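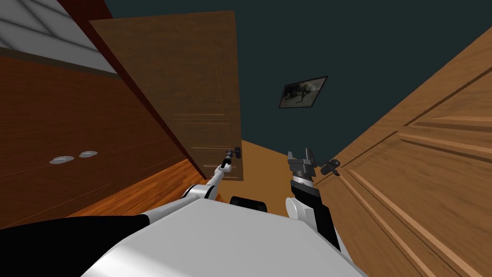
Equipment Planning Report
Mobile Manipulation Project, Clornden Technical College
Submitted by Rostam Arabzadeh

1. Purpose

This report sets out the equipment the project will need if door opening moves from simulation to the college's own corridors. It covers purchase, spares and bench space. Staff time is budgeted by the department and is left out.

2. Requirements

All work to date has been done in a rendered interior with lever-handled doors. The simulated robot has two arms, each ending in a gripper, and the purchase request keeps that arrangement. A single arm would lower the cost, but the task plan calls for one gripper at the lever while the other stays free.

3. Items and Costs

Grippers, 2 units, Sorero: $1112 each
Test door with frame and lever handle, Bodin: $900
Replacement finger pads, pack of 30, Eltamel: $2 per pad

The total comes to $3,184 before shipping. The arms and base would be borrowed from the department and are not charged to the project.

4. Schedule

The grippers should be ordered first. Sorero quotes a delivery time of 30 days, and an order placed in May would arrive before the summer closure. The test door can be collected from Bodin at any point after that.

5. Open Questions

The simulation does not model door closers, which are fitted throughout the main building. The force needed at the lever should be measured before the gripper order is signed. Storage for the test door has been requested and is awaiting a reply.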